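Sorting out the Kiều letters: what I did, what went wrong, and what's left
Student project report, local archives module
27 May 2018

I should start with how I ended up doing this, because it wasn't my first choice. I'd put down for the map collection at Ternham and somebody got there before me, so my tutor sent me to look at four tea chests of paper in the back room of the Skokudley reading room instead. I was a bit put out for about a day. Then I opened the first chest and that was the end of me being put out!

The papers belonged to the Kiều family, who ran a small printing shop and wrote to everybody. There are letters, receipts, school reports, recipes on the backs of handbills, a few handwritten books of verse, and one very battered ledger in two languages. Most of it is in Vietnamese, some is in French, and there's a good deal of English from the later years in Anville. My aim was to list everything, clean what could safely be cleaned, and photograph the most fragile part so people could read it without handling it.

At the start I thought there were maybe 500 sheets. There were nearly 2,000. I'd planned my whole timetable on the smaller number (yes, I know, count first, my tutor has said so several times) and so by the third week I was hopelessly behind. We agreed that I would list the lot at folder level but only do a proper sheet-by-sheet catalogue for the handwritten books and the letters that went with them. That came to 298 items and I finished all of them, though the last few were done at a silly hour of the night.

Vinh Tiêu helped me with the reading. My Vietnamese is fine for talking to my gran and not much use for a clerk's handwriting full of shortenings. We'd sit with a sheet between us and argue about one word for ages. I've kept a list of the shortenings we worked out and it's at the back of the report as a table, because whoever takes on the next chest will need it. Where we couldn't agree I put both readings in the catalogue with a question mark. I'd sooner leave it messy than pick one and pretend.

Cleaning was slower than I expected and also much nicer. It's soft brush work mostly, always out from the middle, with a sheet of blotting paper underneath that you change when it gets grubby. I took out rusty pins and paper clips and wrote down where each had been, since pins are sometimes the only sign that two sheets went together. I did tear one letter. It was a small tear along an old fold, it's noted in the catalogue, and I felt sick about it all afternoon. After that I stopped working on folded sheets when I was tired.

For the photographs I had a copy stand on loan, two lamps and a grey card. I got through 92 sheets before the loan ran out. The first batch had to be done again because I'd left the window blind half up and the colour shifted all the way through. The verse books were the hardest, as they won't open flat and you can't make them. Sơn Văn showed me how to prop the covers on rolled towels so the spine took no weight, and that made a huge difference. File names were another headache. I started off naming things by subject, which fell apart as soon as a letter was about two things at once, and went over to plain running numbers with the chest and folder in front.

The boxes were a story of their own. Proper archive boxes cost more than I'd allowed for, so we bought 12 and had to choose what went in them. The verse books and the ledger went first, then the oldest letters. Everything else is in clean folders back in the chests, lined with new tissue, which isn't ideal but is a lot better than how I found it. 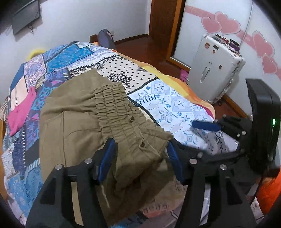 As for the order of things, I kept the family's own bundles wherever I could see them. One bundle was tied with kitchen string and had school reports mixed in with paper bills, and I was very tempted to split it up. Sơn talked me out of it. Somebody put those together on purpose, or at least lived with them that way for years, and once you've split a bundle you can't get it back.

What I'd do differently: count first (there, I've written it down), test the lamps with the blind shut, and book the copy stand for twice as long. I'd also write up my notes each evening. I have a page from the second week that just says "blue one again, ask V." and neither of us has any idea what it means.

Still to do are the photographs for the rest of the catalogued items, the French letters, which want somebody whose French is better than mine, and all of the fourth chest past folder level. I'm going back in July for two weeks to make a start on the photographs. The catalogue itself is with the reading room now, one printed copy and one on a memory stick, and the desk will let you look at it if you ask.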